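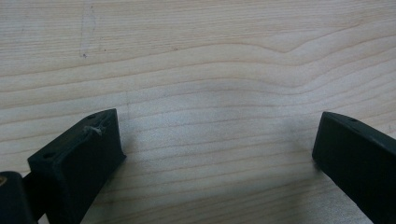

The meeting was called to go over the slip fault on the Mevelau hand grippers and to decide whether the Punico task set can be handed over as it stands. The lead opened by saying the fault was "understood." Several people asked what that meant. A thin strand of lint or thread is caught on the top edge of the left finger, and the fault report leans heavily on fiber of this kind as the cause of the slips. Hardware supports that reading. Data review does not, or not yet, and asked for the minutes to say so.

Present: hardware, data review, software, floor operations, safety. Truto joined by phone and dropped off before item 4.

1. Minutes of the last meeting

Accepted with one change. The line "gripper problem closed" is to read "gripper problem reported as closed by hardware." Floor operations said slips were still being logged on Thursday, so nothing had been closed except the ticket.

2. The fault

Hardware gave the history. The fingers close on the object, the width reading settles, and at some point during the lift the object drops or turns while the reading stays where it was. The software takes the reading at face value and marks the grasp as good. Of 2,450 episodes recorded for Punico, 2,240 were passed by the automatic check. Data review then went through the passed episodes by eye and has finished 1,229 of them. Bad grasps marked good were found in that group. The tally was not brought to the meeting, and data review was asked why. The answer was that two reviewers had used different rules for what counts as a slip and the sheets would have to be redone.

Hardware's explanation is that lint gets between the pad and the object and lowers the grip. Wiping the fingers is said to have fixed it on the bench. Questions from the room:

How many bench trials were run before and after wiping? Hardware did not have the number.

Was the same operator holding the tool both times? Yes, and the operator knew which fingers had been wiped. Data review said this makes the bench result close to useless. Hardware disagreed but agreed to repeat it blind.

Why would lint on a top edge matter to a pad that grips on its inner face? Hardware said fiber moves around. This was taken as a guess.

Could the linkage be flexing? Software raised this again. If the arm gives a little under load, the fingers can spread while the encoder sees no change, which would match the false reading far better than lint does. Hardware said the bushings had been checked by hand and felt fine. No measurements were offered.

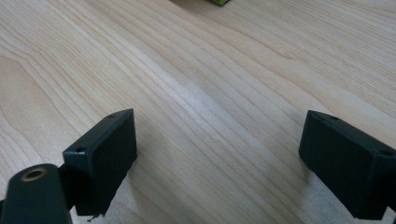
Item 2: tool over the bench, fingers open, brass-colored bushing at lower left.

Software wants that joint measured for play with a dial indicator, under load, on every tool in use. Hardware called this a lot of work for a theory. Floor operations pointed out that lint is also a theory. After some back and forth, hardware accepted the action. Hardware also noted that the bottom edge of the left finger is slightly rough and could be snagging fiber, and will look at whether the edge should be sanded or the part reprinted.

3. Safety

Safety asked whether anyone had been hurt by a dropped object. Floor operations said no reports had been filed. Safety asked whether that meant no drops near people or no forms filled in, and floor operations could not say. Drops during a lift will go on the incident sheet from now on, whether or not anything lands on anyone.

There was a longer discussion of the robot cell. The same fingers and the same grasp check are due to go on the Escobar arm. On a hand-held tool a false "good" costs us an episode. On the arm it lets the machine swing to the next station at full speed with an object half out of its grip. The lead said the cell has a fence. Safety replied that the fence was specified for people walking in and was never tested against a thrown part, and would not sign for the Escobar trial on the present evidence. The trial is on hold. The lead asked that the minutes record disappointment at this.

4. Handover to Punico

The lead proposed handing over the passed episodes with a note on known limits. Data review objected. A note that says some grasps may be wrong, without saying which, leaves the customer to find them. Software suggested handing over only what has been reviewed by eye. Data review would agree once the two rule sheets have been merged and the disputed clips looked at again, and would not agree to a date today.

No decision. To be brought back at the next meeting.

5. Actions

Hardware: repeat the wipe test blind, with trial counts written down. Measure joint play under load on all tools. Report on the rough finger edge.
Data review: one written rule for a slip, then redo the tally.
Software: stop the check from passing a grasp on width alone, or explain in writing why it can't be done.
Floor operations: wipe fingers at the start of each session and log it. This is a stopgap and should not be quoted as a fix.
Safety: look at the Escobar fence rating.

6. Other business

Floor operations asked who approved closing the ticket. Left open.

Next meeting: same room, 9:30 a.m.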